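Budget for a first gripper cell – simulate first or just buy the arm?

benchwarmer_deb
Posted 2020-01-06

Hi all, and thanks for letting me in! We're a small packing shop and I've been handed the job of planning our first pick and place cell, which I'm excited and a little terrified about. The arm itself is settled (long story, lots of meetings). What I'm stuck on is the gripper. Flarnum quoted us 1295 for their parallel jaw model, and Koma wants 3579 for one with swappable fingers and force feedback. I also have a line in the budget for simulation time, and my boss keeps circling it with a red pen.

I've been running grasps on plain blocks in the simulator since December, mostly to find out how wide a jaw opening we need before we sign for anything.
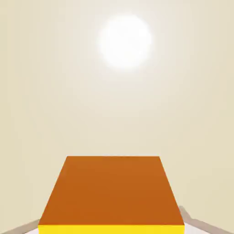
Our widest carton leaves very little clearance on either side with the Flarnum jaws, going by their drawing, and the Koma ones open farther. So is the extra money worth it, or would you buy the cheap one and have longer fingers made?

oldconveyor
Buy the cheap one, buy a spare, and go have a nice lunch with what's left. I've put in a lot of these over the years and the simulator never once told me what a dusty carton does at the end of a long shift. Your boss has a point with that pen.

mapletooling
I have to disagree with my friend up there, fond as I am of him. We skipped the simulation on our first cell and ended up paying Inico 530 for custom fingers, and then paying it again when the first set hit the side of the tote. Keep the line in the budget, even if you have to trim it.

oldconveyor
Fair, but that's a tape measure problem! You could have caught it with a cardboard mockup.

mapletooling
We could have, and we didn't, and I suspect plenty of first-timers don't either – there's so much else going on.

gearsandgravy
Deb, ask Gebremichael if they still do loaners. They let us keep 2 grippers for a few weeks before we ordered, and we only paid the shipping. Also get the lead time on replacement pads in writing, whoever you go with. Ours took forever.

benchwarmer_deb
Oh, I had no idea anyone did loaners! I'll call them in the morning and hold off on both quotes until I hear back. And I'm building the cardboard mockup too, so you both win.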